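The Embargo at Gratley

The Office of Announcements at Gratley received the sealed notice in August, with an instruction that its contents were not to be disclosed until 11 in the morning. 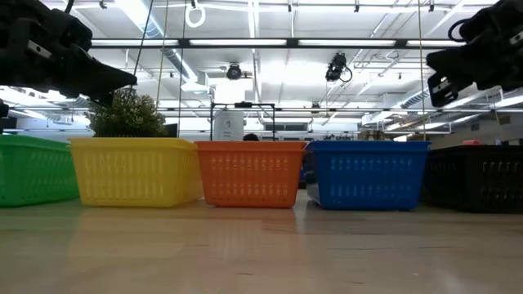

The Office had kept embargoes before. It had kept the new name of the Wondwood ferry for 50 days, and the winner of the Petrenko Prize for so long that the winner had moved away. Staff were reminded of the usual rules. They were not to hint. They were not to say that there was something they could not say.

At 8 the telephone rang. The caller wished to know whether there was any news. The duty clerk replied that the Office had no statement to make at present. The caller observed that the words "at present" were new – on every other morning, the clerk had simply said no.

This was entered in the log as a partial disclosure.

By half past nine there were 100 people on the steps. A baker had sent up rolls. It was widely held that Okix would be reopening the cinema, though one party near the railings favoured a royal visit and had brought a flag. The clerk was moved to a desk away from the window, where her expression could not be read.

At ten the senior clerk opened the notice, as procedure allowed, to prepare the reading copy. He read it twice. He asked for a glass of water, and then for the log, and wrote nothing in it.

At 11 the doors were opened and the statement was read in full. The Office of Announcements would close at the end of the month. Its duties would pass to the post room at Wondwood.

There was a silence, and then some applause from those at the back, who had not heard. The flag was waved. Inside, the telephone had begun to ring, and the duty clerk went in to answer it.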